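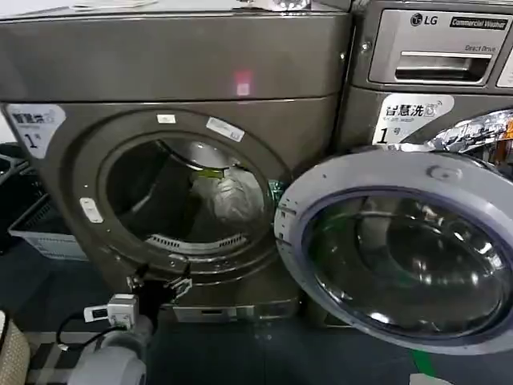 Der Waschraum im Haus Gustcombe: Bronze, Edelstahl und ein bisschen Grün

Galerie | Räume, die arbeiten | Text und Auswahl: Ronaldo Pimentel | 21. März 2024

Ich liebe Waschräume! Wer diese Seite schon länger liest, weiß das, alle anderen sind hiermit gewarnt. In Gustcombe wohne ich ja nur ein paar Monate im Jahr, aber der Waschraum im Erdgeschoss gehört für mich zu den schönsten Ecken im ganzen Haus, und ich wollte ihn schon seit Oktober in die Reihe aufnehmen. Dann kamen erst die Treppenhäuser dazwischen und danach die Küchen (die Küchen-Galerie ist übrigens komplett, Link unten). Jetzt ist er endlich dran - mit zwei Bildern und ziemlich viel Text dazu.

Zum ersten Bild

Dieser Farbton! Taupe, Bronze, je nach Tageszeit würde ich auch Milchkaffee sagen. Ich bin mit weißen Waschmaschinen groß geworden, alle weiß, immer weiß, und deshalb macht mir das Braun mit dem seidigen Schimmer jedes Mal gute Laune. Rechts daneben eine LG im gleichen metallischen Ton, die Tür weit offen, und darunter der dunkle, blaugraue Boden, der das Warme der Maschinen noch wärmer aussehen lässt. Besser hätte man die Farben kaum aufeinander abstimmen können.

Links oben an der großen Maschine klebt das Schild, nach dem mich die meisten Besucher fragen: 智慧洗, also sinngemäß »kluge Wäsche«, dazu ein kleines Funksymbol und eine dicke schwarze 1. Im Haus heißt sie deshalb einfach die Eins. »Ist die Eins frei?« ist ein Satz, den ich im Flur öfter höre als »Guten Morgen«. Mir gefällt, wie selbstverständlich das klingt.

Und bitte einmal auf den Ring um die Öffnung achten. Dick, erhaben, ein richtiger Rahmen für die Trommel, mit zwei kleinen weißen Etiketten darauf, von denen eines schräg sitzt. Ich mag solche schrägen Etiketten sehr. In der Trommel liegt eine zerknitterte, durchscheinende Plastiktüte, und ein kleiner Tupfer Hellgrün leuchtet oben am Rand. Edelstahl nimmt jede Farbe dankbar auf, das sieht man an so einem Tupfer besonders gut.

Warum mir Trommeln so gefallen

Ein paar Worte dazu, weil ich nach der Küchen-Galerie mehrere Nachrichten bekommen habe, in denen es um Spülbecken ging und um die Frage, ob ich einen Hang zu Edelstahl hätte. Ja, habe ich! Meine Eltern haben im Jahr 2000 ihre erste Maschine mit richtig großem Bullauge gekauft, und ich habe als Kind davor gesessen wie andere vor dem Aquarium. Die Maschine schaffte 900 Umdrehungen, beim Schleudern wanderte sie ein Stück durchs Bad, und wir fanden das alle großartig. Seitdem schaue ich in jede Trommel hinein, die offen steht. In Ferienwohnungen, in Salons, einmal auch im Möbelhaus, sehr zur Freude des Verkäufers.

Mein Fotoarchiv zu diesem Thema umfasst inzwischen rund 1670 Aufnahmen. Viele davon sind unscharf, viele zeigen fast dasselbe, und ich trenne mich trotzdem von keiner einzigen. Lochmuster zum Beispiel: Es gibt Trommeln mit winzigen Löchern in dichten Reihen, andere mit großen Abständen und eingeprägten Tropfen dazwischen. Man kann ganze Abende damit verbringen, sie zu vergleichen. (Ich spreche aus Erfahrung.)

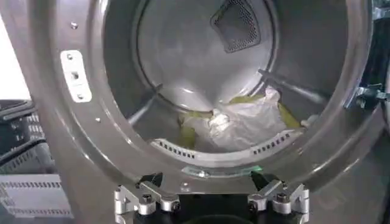 Der Blick hinein: runde Rückwand, zwei schräge Rippen, weiße Tüte auf gelbgrünem Stoff.

Mein Lieblingsbild der beiden. Alles daran ist Kurve - der graue Ring mit seinem gebürsteten Metall, die Öffnung, die weiche Rundung hinten - und dann laufen diese beiden blank schimmernden Rippen schräg hindurch und bringen Schwung hinein. Oben in der Rückwand sitzt ein gerundetes, fast dreieckiges Feld aus feinem dunklem Gitter. So ein Gitter kannte ich von meinen alten Maschinen gar nicht, und ich finde es wunderschön gezeichnet, wie ein kleines Wappen.

Das gedämpfte Olivgelb des Tuchs ist noch so eine Farbe, für die ich viel übrig habe. Es schaut links unter der Tüte hervor und zieht sich rechts mit einer Falte an der Wand hoch. Wer nähen kann, darf mir gern schreiben, wo man Stoff in diesem Ton als Meterware bekommt, ich hätte gern Vorhänge daraus.

Vorne an der Unterkante der Öffnung verläuft ein helles, gelochtes Band mit kleinen Schlitzen, links eine Reihe, rechts eine Reihe, beide schön im Bogen. An solchen Stellen merkt man, dass sich bei der Gestaltung jemand Mühe gegeben hat. Und links am Ring die weiße Platte mit den drei kleinen Punkten untereinander, ganz schlicht, ganz aufgeräumt.

Ein Waschtag im Haus

Falls jemand zum ersten Mal in Gustcombe ist und sich nicht traut: Es geht ganz leicht. Korb runtertragen, schauen, was frei ist, Taschen kontrollieren (Taschentücher!), einfüllen. Ich lasse oben immer eine Handbreit Luft, dann kann sich die Wäsche ordentlich bewegen. Bei dunklen Sachen drehe ich alles auf links, bei Handtüchern spare ich mir den Weichspüler, sie saugen sonst schlecht.

Was ich am meisten mag, ist die halbe Stunde dazwischen. Man könnte wieder hochgehen, klar, aber ich bleibe gern unten. Ich nehme ein Buch mit, höre dem Wasser zu und komme mit Leuten ins Gespräch, die ich sonst nur vom Grüßen kenne. Einmal hat mir eine Nachbarin aus dem zweiten Stock beigebracht, wie man ein Spannbettlaken faltet, seither sieht mein Schrank völlig anders aus. Und der Geruch, wenn mehrere Ladungen gleichzeitig fertig werden! Den würde ich gern in Flaschen abfüllen.

Noch etwas Praktisches: Nach dem letzten Waschgang wische ich den Rand der Öffnung mit einem trockenen Tuch ab, auch unten, wo sich gern Fusseln sammeln. Das dauert keine Minute, und der Nächste freut sich.

Nachtrag zu den Abzügen

Es kamen Fragen, ob es die Bilder auch auf Papier gibt. Ich lasse immer wieder einzelne Motive drucken, matt, mit weißem Rand. Matt deshalb, weil Metall auf glänzendem Papier schnell zu hart wirkt, und der weiche Schimmer vom ersten Bild wäre dann weg. Wer einen Abzug möchte, schreibt mir über das Formular, ich antworte allerdings langsam. Für die Bildschirmansicht sind die Dateien an der langen Seite auf 2000 Pixel verkleinert.

Weiter in der Reihe »Räume, die arbeiten«

Die Küchen von Ukance
Treppenhäuser mit Handlauf
Werkbank und Fensterlicht: zu Gast bei Istico
Als Nächstes: der Trockenboden im Haus Nwachukwu, mit sehr vielen Wäscheklammern

Zurück zur Übersicht | Kontakt | Alle Galerien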